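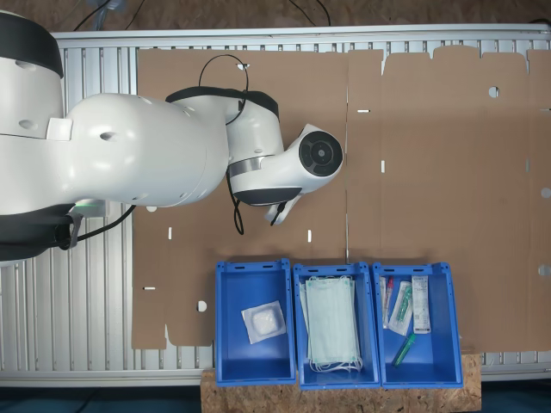

The table and the three blue bins.

My aunt Biljana Stan did not trust boxes which other people had packed. When she came to Narnham to help me, she put down her bag, took off her rings, and asked me who had filled the bins.

"I filled them," I said.

"Then we begin again," she said.

It was July, and the van was coming on Monday morning. Kirsty Lockwood had given us the room for the weekend, and a list of two pages. At the top of the first page she had written KALARI in large letters, and under it the name of the doctor there, Tarcísio Moura. He had asked for dressings, gloves, tape and other small things. He had not asked for anything expensive. I thought this was modest of him, but my aunt said he was a man who had been disappointed before.

We had laid cardboard over the table to make a surface that was kind to the packets. It was old cardboard and had holes in it, and on one side it was torn. I wanted to turn the torn side to the wall. My aunt told me the packets would not be offended.

She had been a nurse for most of her life, in a hospital where the windows did not close well. She never told long stories about it. She would only lift some object and say one sentence. About a roll of tape she said, "This kind comes off in the rain." About a pair of scissors she said, "Ademir stole mine." I waited, but there was no more about Ademir until the evening.

She had her own way of working. She took one packet, laid it flat in front of her, and passed her thumb along the whole edge. If the seal was good, she put it to the right. If she had a doubt, she put it close to her and returned to it later, when her mood was better. 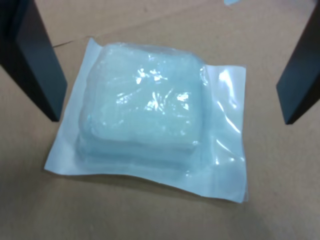

I was faster than she was, and for the first hour I was proud of it. Then she took one of my packets from the right side and pressed it gently between her hands, near her ear. She gave it to me. I pressed it too and felt the air go out at one corner, very little, like the breath of a sleeping child.

"How did you see it?" I asked.

"I did not see it. You put it down too quickly, so I picked it up."

After this I worked at her speed. The afternoon became long and quiet. Outside somebody was washing a car, and the water ran along the street and into the drain. Each time a packet had passed her thumb, she said the name of the thing in our language, softly, and I repeated it in English, because the labels had to be in English. Some of the words I did not know in either language. For these we wrote what the thing did.

In the evening Kirsty brought us soup in a jar and asked how far we had come. My aunt said that we had come to the beginning. Kirsty laughed, but my aunt had not made a joke.

While we ate, I asked about Ademir.

"Ademir Conceição," she said. "He was a student with us for one winter. He took my scissors and I shouted at him before all the patients. Later I found them in my other coat."

"Did you tell him?"

She drank her soup. "He was already gone to another city. I wrote a letter, but I had only the name of the city."

She washed the jar in the small sink and dried it for a long time. Then she took from her bag a pair of scissors, wrapped in a handkerchief. They were good scissors, with one blunt point and one sharp. She looked at the list, both pages, front and back.

"There are no scissors on the list," she said.

"We can add them," I said.

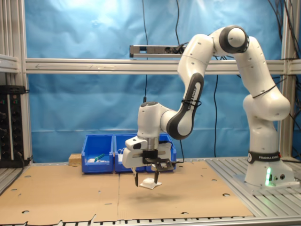 "Which bin should the scissors go in?" she asked.

"Put them with the dressings, so the person who opens the dressings will find them."

She did not move at once. She folded the handkerchief again, with the corners inside, and tied it with a piece of white tape, the kind that comes off in the rain. Then she laid it in the bin, under the first layer, and arranged the packets over it until the top was even.

I took the pen and wrote on the second page, below the last line: scissors, one pair. After a moment she held out her hand for the pen. She added something in her small, straight letters and turned the page over so that I could not read it.

On Monday the driver came before seven. His name was Adalberto Teixeira, and he lifted the bins as if they held eggs, which pleased her. He asked for the list, and she gave it to him folded. He put it in his shirt pocket and buttoned the pocket.

We stood in the street until the van had turned the corner. Then my aunt put on her rings, one after the other, and asked me if there was any soup left.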